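How Paper Is Made

Paper is all over your school. It is in your reading books, on the walls, in the toilets and at the bottom of your bag. Most of it started out as a tree.

Paper is made of fibres. A fibre is a tiny thread, much thinner than one of your hairs. Wood is full of them, packed tightly side by side and stuck together with a natural glue called lignin. To make paper, people have to pull the fibres apart and then join them up again in a flat sheet.

From tree to pulp

First the logs go into a big turning drum, which knocks off the bark. A machine with sharp blades then cuts the wood into small chips. The chips are cooked in a tank with water and chemicals until the lignin comes away. What is left is a soft brown mush called pulp.

At the Sornon mill the cooking takes 3 hours. The pulp is then washed several times. If it is going to be white paper, it is bleached as well. If it is going to be coloured paper, dye is stirred in at this stage, so the colour goes all the way through the sheet. Tear a piece of coloured sugar paper and look at the torn edge - it is often the same colour inside.

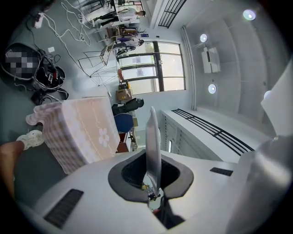 From pulp to paper

By now the pulp is nearly all water. It is sprayed on to a wide moving mesh, a bit like a very long sieve. The water drips through the holes and the fibres stay on top, lying across each other in all directions. As they dry, they grip each other. No glue is needed to hold them together.

Next the wet sheet is squeezed between rollers and passed over hot metal cylinders. At the end it is wound on to a giant reel. Later the reel is cut into smaller rolls or flat sheets.

Before there were mills

Long ago in China, people made paper from tree bark, old rags and worn-out fishing nets. Everything was done by hand, one sheet at a time. In Europe, most paper was made from rags until the 1800s, when mills began to use wood.

Using it again

Old paper can be mixed with water and turned back into pulp. The ink is washed out and any staples are taken away. Each time this happens the fibres get shorter, so after several goes they are too short to grip and new ones have to be added.

Try it yourself

Tear a sheet of newspaper into strips. Tear another sheet the other way. One way gives you long, straight strips and the other way goes crooked. This is because most of the fibres lie in the same direction as the mesh was moving.

Words to know

Fibre - a tiny thread
Lignin - the natural glue in wood
Pulp - a mush of fibres and water
Reel - a very large roll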